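Support > Manuals > Neklow two-arm kit > Handling
Print this page | E-mail this page

4.3 Folding paper and thin card

Read 4.1 first if the fingers are not fitted yet. Arms powered, gripper warm-up done.

1. Clear a space on the worktop. Both arms need to reach it.
2. Open Katayama, pick Fold, then Single.
3. Set grip force to 30. Card can go up to 35, no higher.
4. Set speed to 73. Leave at 100 only for dry runs with no sheet.
5. Lay the sheet down, long side towards the base. Press Start.
6. Arm A picks up the lower edge. Wait for the beep.
7. Arm B comes in on the upper edge. Dont help it.
8. Check the wrist view before you press Crease.

CAUTION: Hands out once step 6 starts. Stop button is on the Mukamus box, not on the screen.

NOTE: Ribbed yellow faces mark soft paper if force is over 35. Shiny card slips. Wipe the faces with a dry cloth, no sprays. 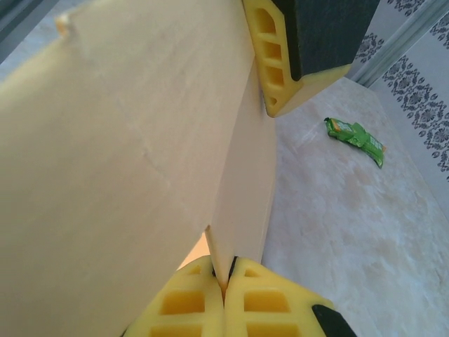 Fig. 4-3. Wrist view, cream sheet. Lower edge clamped between two fingers, third finger on the upper edge.

9. Fold line straight? Press Crease. If it leans, press Release and go back to step 5.
10. Faint wrinkles on the panel are fine. Tears arent, change the sheet.
11. Press Park when finished. Both grippers shoud open fully.

If a gripper stays shut after Park, see 7.2 (Brererero driver reset).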